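**Villbridge gripper sessions paused after a finger wouldn't let go**

Thu 22 October

Regular visitors to the Ellari workshop in Villbridge will have noticed that the lights were off upstairs for a good part of this week, and a few of you have been kind enough to write and ask if everyone is all right. Everyone is fine! One person has a sore thumb, and one pair of hand-held grippers is in pieces on a bench, but it could have been a good deal worse and we'd like to tell you properly what happened.

Ellari, as many readers know, has been recording people doing everyday jobs with hand-held grippers, so that robot arms can later be taught to do the same jobs. The household set has been running since the summer, with people picking things up, putting them down, plugging and unplugging, opening and closing, over and over again. It is slow work and a bit hard on the wrists, and the people who do it are very patient.

On the second day of the week, toward the end of a session, the right-hand gripper closed on an object and stayed closed. The operator let go of the trigger, as anyone would, and the fingers didn't open. She reached in with her free hand to work the thing loose, and at that moment the spring came back all at once and caught her thumb between the finger and the body of the gripper. She had it out within seconds, and a nurse at the walk-in clinic in Cusville found bruising and nothing broken. She was back in the building the next morning – with a box of pastries for everybody else, if you can believe it.
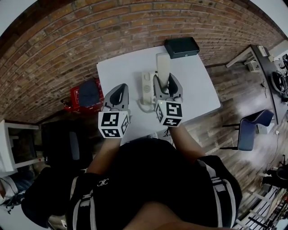 Rodel Quiambao took the faulty gripper apart that same evening and found the trouble in the return linkage, where a small pin had worn enough to ride up and jam. The pin is meant to be checked after every 30 hours of use, and the log shows that this one had missed its last check when the grippers were swapped between two tables. He says the kind of job matters too. A closed grip on something like the handset of a corded phone, with the coiled cord running back to the base, can put a sideways pull on the fingers that a loose block never does, and he would like to see those jobs moved to the freshest pair in the cupboard.

Sumathi Fernandes, who looks after safety for the Villbridge site, has asked for all recording to stop until every pair has been opened up and looked at. There are seven pairs, and by this morning four had been passed as sound. One more showed early wear on the same pin and has been set aside. She has also written to Ásgeirsdóttir, the small firm that makes the linkage, and they have promised a harder pin, although it may be December before the new parts arrive.

In the meantime there is a new rule, and it's a simple one. If a gripper sticks, put it down on the table, step back, and call for help. Please don't reach between the fingers, however silly it feels to stand there waiting over something you could pull free in a moment. "I'd have done exactly what she did," Fernandes told us, "and that's why I want it written on the wall." The notice is going up beside each table this afternoon.

Sessions should start again on Monday, at about half the usual pace, and anyone who was booked this week will get a call to find a new time. If you've used the grippers lately and remember one feeling stiff or slow to open – even if you said nothing about it then – do please leave a note for Rodel at the front desk.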